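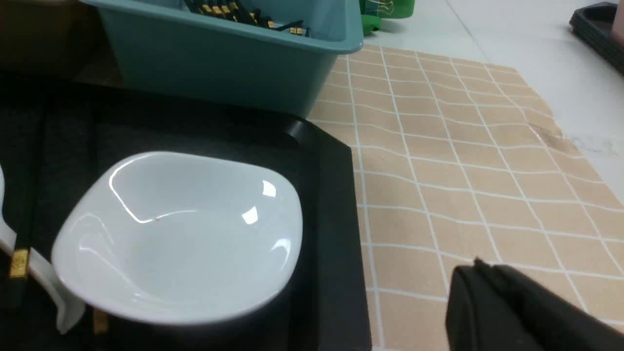
What is the maximum arm speed when a person is inside the marked area?
The limit is 300 mm/s at the tool, in every mode. It applies to teleoperated and replayed motion alike and is set in the controller, so operators do not need to adjust it. Changes go through Sipho Shabalala.

Which tasks does the Fledum procedure cover?
Tabletop handling of crockery and cutlery, tray loading and tray clearing. Knives, hot liquids and powered appliances fall under the Prorora procedure, which has its own sign-off sheet.

Who may press the stop button?
Anyone present. No permission is required and no reason has to be given at the time. The operator enters the stop in the log before the next run.

How is the arm restarted after a stop?
Release the button, check that hands are clear of the tray, then home the arm at low speed. A stop caused by contact with a person also needs a written release from the shift lead – a verbal one is not accepted.

What happens if ceramic ware chips or breaks?
Halt the run and power down the gripper. Remove the whole tray, including undamaged items, and wipe the work surface before a new tray is set. Chipped items are discarded, even where the chip is small.

How often is grip force checked?
Every 30 operating hours, and after any change of fingertip. The reading is taken with the Mofokeng gauge and entered on form 188. An arm with an overdue check must not be used.

Can a run be kept if the operator departed from the procedure?
It can be kept if the departure was logged during the same shift. Unlogged departures are rejected at review.

Where should questions about this page be sent?
To Kristýna Šindelář at Plurkumell, extension 411.

Last revised 27 Sep 2024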